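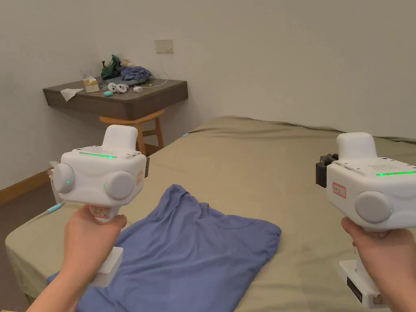
Home Contents Previous Next Index

Sunday, November 24, 2024
By Atif Khattak

Chapter 5: Where the Household Budget Goes

Most people believe they know what they spend. Ask them to write it down and you will get rent, food, the electric and a long silence, followed by the word "bits". This chapter is largely concerned with bits.

Economists divide household spending into fixed costs and variable costs. A fixed cost is one that stays the same whether you behave well or badly. A variable cost moves with your habits, your appetite and the weather. The line between the two is less tidy than textbooks like to pretend, this one included. Heating is variable until December, when it becomes compulsory.

Take the case of Arsalan Malik, a trainee surveyor who rents a room in Droltport. He kept a spending diary for 40 days and was dismayed to learn that his bus fares came to less than his sandwiches. He had been walking to work to save money, arriving hungry, and buying a second breakfast.

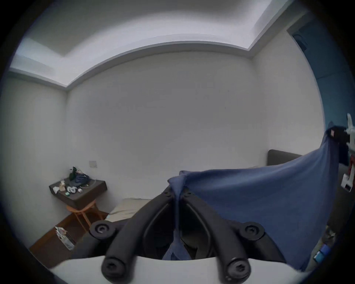 Durable goods give the budget-keeper a different sort of trouble. They are bought seldom, used for years and forgotten at once, so they rarely turn up in anyone's monthly sums. A blue cloth like this one, big enough to spread out in a small bedroom and already a little wrinkled, might be paid for once and used every week until it falls apart. Should its cost be put down to the month of purchase, or shared over its life? Malik put his own bedding under "emergencies", a heading that also held a birthday cake.

We shall return to his diary in section 2, where it is compared with that of a family of five in Coltholm. Before reading on, write down what you think you spent last week. Keep the paper. You will want to argue with it later.

Contact the publisher | © Jadoon Educational | Back to top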